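Bedding and Indoor Humidity: Notes for the Heating Season
4 min read

Residents of the Plonolach buildings start asking about condensation in October, when the windows are closed and the heat comes on. Most of the questions are about the living room or kitchen. The bedroom deserves more attention, as it is the room where people spend the longest stretch of time with the door shut.

A sleeping adult gives off moisture through breath and skin all night. Part of it goes into the air and part goes into the sheets, the mattress and the pillow. Cotton takes up a fair amount of water vapor and gives it back slowly. Polyester takes up very little, so the vapor passes through to whatever is underneath. Wool holds more than either one and releases it over a longer period.

A bed that is made the moment its occupant gets up traps that moisture between the layers. Folding the covers back to the foot of the bed and leaving them there through breakfast is enough in most rooms.
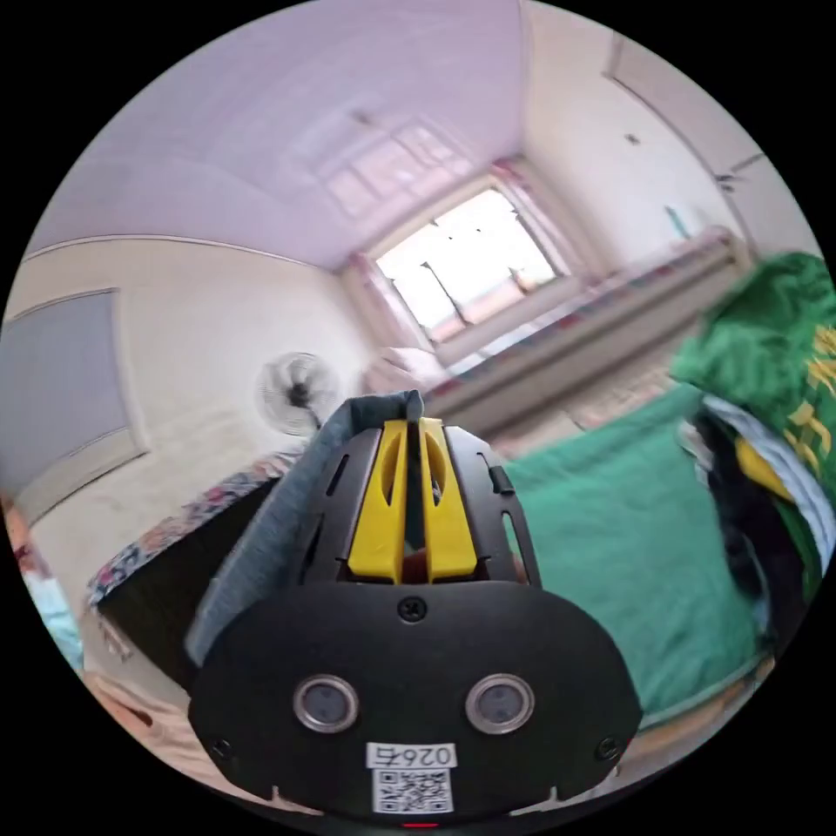

How long should a mattress be left uncovered after the sheets come off?

Two hours is adequate in a heated room with the door open. In an unheated room, leave it until the afternoon. A foam mattress on a solid base dries from the top and sides only, so it should be stood on edge against an inside wall if there is space for it.

Slatted bases are better in this respect. The gap between slats matters less than the clearance below them. Storage boxes pushed tight under the bed block the airflow that the slats are meant to allow, and mold on the underside of a mattress is most often found above such boxes. Leave a hand's width between the top of the box and the slats.

Placement is the other variable. Outside walls are colder than inside walls, and air that reaches a cold surface drops its moisture there. A headboard set flush against an outside wall creates a pocket of still air. Pull it forward by the width of a fist. The same applies to wardrobes.
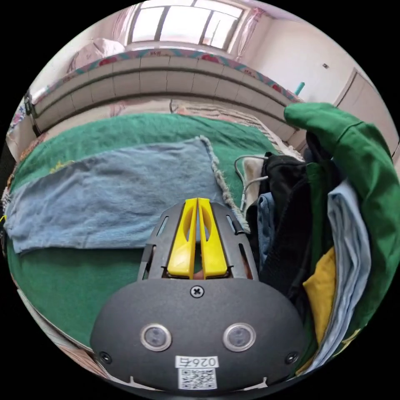
Washing intervals depend on the fabric and the season. Sheets and pillowcases go in weekly, duvet covers every 2 weeks, mattress pads every 9. Wash loads should be dried outside the bedroom - a full rack of damp sheets will undo a morning of ventilation.

For those who want numbers, a basic hygrometer is sufficient. Keep it at bed height, away from the radiator and out of direct sun, and take the reading at 7 a.m. before opening anything. One high reading means little. A week of high readings means the room needs more air.

Related items
Reading the Sultia Dial Thermostat
Window Seals on the Rizzi Block
Plurkix Vent Covers: Removal and Cleaning
Laundry Room Hours, Saturday Changes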